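Minberg Rail Kit for Two Small Arms

Item number 2891
Status: in stock, built to order in our shared workshop in Gelville

The Minberg Rail Kit is for people who build a two-arm cell at home or in a makerspace and do not want to drill the table. Both arms stand on one aluminum rail at the near edge of the work surface. You slide the brackets to the distance you need, tighten the bolts, and the arms keep their position relative to each other also when you move the whole table.

We started making this kit in May, after our first cell was clamped directly to a desk. Each time somebody leaned on the desk, we had to calibrate again. With the rail this problem is much smaller – we still check the calibration once a week, but most times there is nothing to correct.

What is in the box
Grooved aluminum rail, cut to your length
2 black mounting brackets
2 wrist brackets, white, for a small camera
Bolts, slot nuts and one hex key
Printed drilling plan for the enclosure frame (optional)

Not included: arms, grippers, controller boards, cables, table, wall panels.

Which arms fit
The brackets have the hole pattern of the Grandell desktop arm. For the Cadwaladr arm please choose the adapter plate in the order form. If you have another arm, send us a drawing of the base with the measurements and we will tell you if it is possible.

Mounting
Fix the rail first and the brackets after. Put the arms on only when the rail is tight, it is heavy work for one person otherwise. Let the grippers meet slowly over the middle of the table before you run any program, and write down the joint values at this point. They will be your reference later.
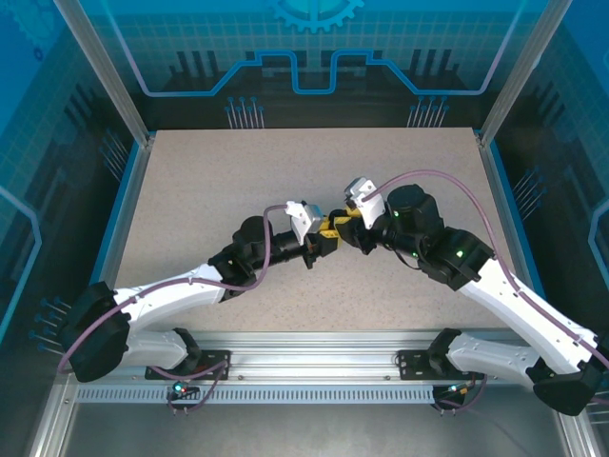 Leave enough cable for the full movement of the wrist. A cable that is too short will pull on the camera bracket, and then the view changes a little with every motion. We use one loop near the base and fix it loosely – a tight cable tie is not good here.

The controller boards can go under the rail, close to each base, so the cables to the arm stay short. Please keep the lights of the boards visible.

Delivery time is 21 days. Spare brackets can be ordered one by one.

Page last changed: December 29, 2022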